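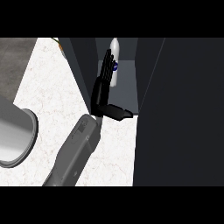
Entered by Sunita Dvorak, Kurnine design workshop, 2023-01-26

Brerka concept car, clay model at quarter scale. The second nose proposal was reviewed with Farhad Najafi. The lamp line is to drop by 7 mm and the bonnet crease is to stop short of the screen. Surface scan 569 has been stored with the drawings. Malhotra has asked for two further roof shapes, and Liam Kinsella will prepare both. The paint samples remain unapproved. The wheel design is held until the track width has been confirmed.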